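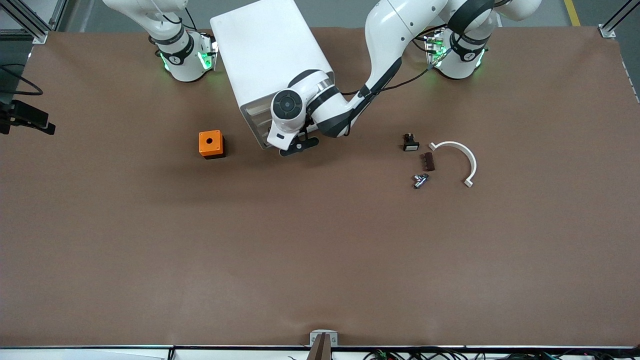

Edwards Open Texts – Home | Contents | Previous | Next | Glossary

Chapter 4: How Soil Holds Water

Dig a hole in a garden a day after a good rain and put your hand against the side of it. The top few inches feel cool and damp. A little farther down the soil may be damper still, or it may be as dry as flour. Where did the rain go, and what is holding on to the part that stayed? Those two questions will keep us busy for the whole chapter, and they are great fun to work on, partly since you can test nearly every answer with a jar, a scale, and a shovel.

Soil looks solid, but a good share of it is empty space. Between the grains of sand, silt, and clay there are gaps, and we call these gaps pores. Some are wide enough for a beetle to crawl through. Others are so narrow that even a root hair can't get in. Rain fills the wide ones first and drains out of them first, pulled down by its own weight. Water in the narrow ones clings to the grains and stays put – sometimes for weeks!

You have seen the same thing in a kitchen sponge. Soak it, lift it out, and water pours from the bottom. Then the pouring slows to a drip and stops, yet the sponge is still heavy. Squeeze it and more comes out. Squeeze as hard as you like and it will still be damp. A soil that has finished dripping is said to be at field capacity. A soil so dry that plants can't pull any more water from it has reached the wilting point. The water between those two marks is what a crop can use, and farmers care about it very much.

4.1 A tale of two fields

Let's look at two fields we will come back to again and again. The first, Garkine, lies on a sandy terrace above a river. The second, Ulum, is on the old river bottom, where floods have laid down fine clay. The two fields share the same weather. In one July storm, each received 60 millimeters of rain.

At Garkine the water sank in almost as fast as it fell. You could have walked across the field that evening in ordinary shoes. Ten days later the corn leaves were rolling up in the afternoon heat, a sure sign of thirsty plants. At Ulum puddles stood between the rows until the next morning, and the tractor stayed in the barn for most of a week. But the corn there stayed green and flat-leaved right through the dry spell that followed.

Why such a difference? Sand grains are big, so the pores between them are big too, and they drain quickly. Clay particles are tiny, and the pores between them are tiny to match. There is also far more surface for water to cling to. Picture breaking a brick into gravel, then the gravel into dust. The amount of brick never changes, but every break makes new surface.

Clay doesn't win every contest, though. It grips some of its water so tightly that roots can't get it loose. The best all-around soils tend to be loams, which mix large and small pores, and we will meet a lovely one at the Jirka orchard in Section 4.3.

Try it yourself

Collect a cupful of soil from two different places. Spread each one on a tray and let it dry for several days. Weigh out 700 grams of each into a pot with holes in the bottom, and set the pot over a bowl. Pour in water slowly until it runs freely from the holes. Let it drain for 10 hours with a plate on top, then weigh the soil again. The extra weight is water the soil has kept. Write down both results before you read on – you'll want them for the graph in Section 4.2.

If your soil came from under old grass or a compost pile, you may be in for a surprise. Rotted plant matter can hold a great deal of water for its weight, and a dark, crumbly sandy soil can sometimes beat a pale one with more clay in it.

Words to watch for: pore, field capacity, wilting point, loam, infiltration, organic matter

Filed under: Earth Science > Soils and Water

Contact the editors | © Edwards Open Texts | Back to top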